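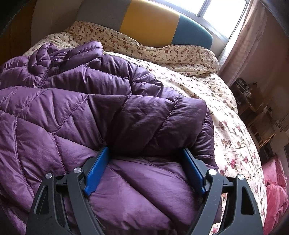 Purple puffer jacket, spread out on the bed.

2018-08-30

Manalo stone, second go at the lettering. Long day, so I'm writing this while I still remember what I did (last time I left it overnight and wrote down the wrong nozzle, sorry Dexter).

Job number is 1559. Gray granite upright, polished face, rock pitch sides, going to the old cemetery at Winent. The family wants the mother's name added under the father's, and the father's was cut in April by us, so you'd think matching would be easy! The trouble is that the April stencil was drawn in Grikero before the update, and when I opened the file this morning the letter spacing had gone all over the place. The M and the A were nearly touching. I spent half the morning thinking I'd lost my eyesight.

What I did in the end was take a rubbing off the stone itself with the soft crayon, scan it, and lay the new name over the top until it sat right. Velimir says that's how he always did it before there was any software and he doesn't see why I'm excited. Well, I'm excited. It matched on the third print, and I've saved it as a new file with RUBBING in the name so please use that one and leave the April file alone.

Blasting notes. Started at the pressure we had on the card and the serifs were chewing out on the thin strokes, so I backed off and made 4 light passes where I'd normally do two heavier ones. Much cleaner. The bottoms of the letters are a bit more even than the father's, if I'm picky, but with the paint in I can't tell from a step back. Test piece is on the shelf by the sink, with the passes marked in pencil. Please don't use it as a doorstop again.

Stencil rubber: I'm down to the last of the good roll. The Rora stuff lifts at the corners on a polished face, especially round small letters. I had to press down the dot on the i twice and finally glued it. It's fine for rough-faced work, I just wouldn't trust it on dates. Can we order the other kind before the next polished job comes in?

Wording. Maureen took the call from the daughter and the verse has changed again, it's now 3 lines where it was two. So the flower on the left has to come down in size or go. I drew it both ways. With the smaller flower the stem gets so thin that I think it'll fill with dirt in a couple of winters. I like it better with no flower on that side and the verse centered, but it isn't my mother, so both proofs went in the folder for Maureen to send. Nothing below the name gets cut until one comes back signed.

Also, please everybody, the year of birth. The form has one year and the newspaper notice the daughter clipped to it has another, one apart. I noticed only when I was typing the second proof, and my stomach dropped a little. The dates are still under tape and NOT cut. Maureen is asking. I'd like us to put the notice and the form side by side at the very start from now on, before anybody draws anything.

Paint: lithichrome black, two coats, thinned a touch for the second. Kiều did the first coat while I was on the phone and it's beautifully neat, way neater than mine, so she can have that job as long as she wants it.

Odds and ends:
Blast cabinet glove, left hand, has a split at the thumb. Taped for now.
Hoist strap with the green tag is frayed. I've hung it on the nail by the door so nobody grabs it. Princess is pricing a new one.
Crayon is nearly gone.
Compressor is making that ticking noise again after a long run. Velimir listened to it and said "hm."

Tomorrow: peel the name, wash the face down, second look at the M in daylight. If the signed proof is in I'll start on the verse. If it isn't, I'll get on with the two flat markers that have been waiting behind the saw.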